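Handheld grippers, part 2: comparing finger shapes

In the February session we looked at how each gripper reports its pose. The notes below deal with the fingers and with contact against tableware.

Two sets of fingers were tried, the Corgate and the Brekier. Both are grey, both fit the same handle, and both are tracked by a square marker on the body. The Brekier finger is longer and bends sooner under side load. The Corgate finger is stiffer and holds its shape at the tip, but it slides on glazed surfaces unless the approach is shallow.

Terms used in the log:
Rim contact – a finger touches the edge of a plate without closing on it.
Lost marker – the tracker has no valid pose for more than two frames in a row.
Slip – the object moves relative to the finger after closure.

Of 2037 logged attempts, 71 were discarded for lost markers. Most of these came from turning the wrist so far that the marker faced away from the camera. Keep the marker side turned up when reaching across a plate, and log a rim contact even if the grasp is then abandoned.

Before the next session, read Tokarz's note on finger stiffness and bring one page on which finger you would choose for soft fruit, with reasons. 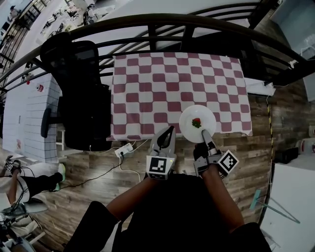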